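Thursday, August 7, 2025

My grandfather's war years

I want to write down what I know about my grandfather's brother before I forget which parts I read and which parts I was told. His name was Mugo. In our family he was always called "the carrier," and when I was a child I thought it meant he had delivered letters.

He was taken for the carrier service in the First World War, from a village on the ridge above Gonwood. The village was asked for 23 men. The headman chose mostly young men without wives, and one who had argued with him over a goat path. Mugo was that one. He was the oldest of the group, and he walked to the railway with a blanket and a gourd.

My cousin Josphat Kinyua has copied the pages of a pay book that an old clerk at Gonwood kept in a tin box. In it the men are written by number and not by name. We believe Mugo is number 537, because the village is correct and the month is March, which agrees with what my grandmother said. But the spelling of the village is different on two pages, so I cannot be completely sure.

The book says nothing about the fighting. It has columns for flour, salt, blankets and days sick. Mugo has 10 days sick in the first column and then a line through the next one. Josphat thinks the line means hospital. I think it means that the clerk changed his pen and made a mistake, and we have discussed this too many times by telephone.

What the family told is shorter. He came home thin, with good boots, and he did not like to eat maize flour again. He planted bananas. He lived until my father was a schoolboy, and my father remembers that he could fold a blanket so small that it went under one arm.

I would like to find the list for the second group from Gonwood, the one that left after the rains. If some reader has family papers from there, please write to me. Even one page with a few names is useful, and I can read the old handwriting slowly.
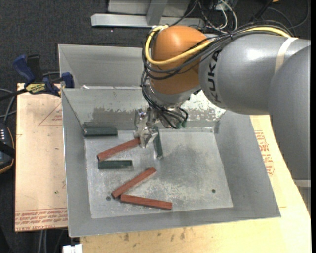

KUKA robot arm over a gray metal bin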